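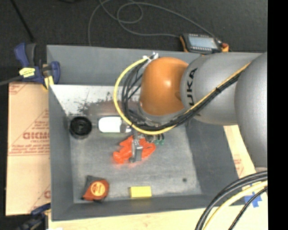
Page last changed: November 26, 2020

Section 5. Setting up label printing in Mahuika

For packing bench users. Server side stuff is in section 4, do that first or none of this will work.

Before you start
Printer plugged in, roll loaded, lid shut. Green light steady. You need your Mahuika login with the Stock role on it. No Stock role, no Labels menu.

1. Open Mahuika. Settings > Labels > Add printer.
2. Pick Clekmont from the list. Older benches, pick Clekmont Legacy.
3. Type the printer name exactly as it is on the sticker underneath. Capitals count.
4. Label size: small bin. Margin 5.
5. Darkness: 27. Default is too faint for the scanners.
6. Save. Wait for the tick next to the name, can take 30 seconds.
7. Print test label. Scan it. Item code should come up on screen.

Note: if the test label comes out blank, roll is in upside down. Flip it, close lid, go back to step 7.

Note: two labels for every one you asked for = "Duplicate" is still ticked under Advanced. Untick, save agian.

Importing your item list

8. Export from Ukmont as CSV. Not XLS.
9. In Mahuika, Stock > Import > choose file.
10. Match the columns. Code to Code, Name to Name, leave Supplier blank for now.
11. Run import. Lists over 3,000 lines need splitting, do it in two files.

CAUTION: Import overwrites bin locations. Take a backup first (Stock > Backup > Now). There is no undo.

CAUTION: Don't pull labels out backwards through the slot. Open the lid, cut the roll, feed it out the front. Print head is the expensive bit.

Cleaning
Every new roll. Power off, let it cool, wipe the head with the pen from the kit. No water. Leave the lid open a minute befor loading.

Still stuck? Leonidas Margaritis, Kumard support desk. Have the printer name and the error code ready.

5 comments | 27 shares

Contact | © Kumard | Back to top

Related pages
Section 4. Server settings for Mahuika
Section 6. Stock counts and bin moves
Pairing a hand scanner
Changes in the January release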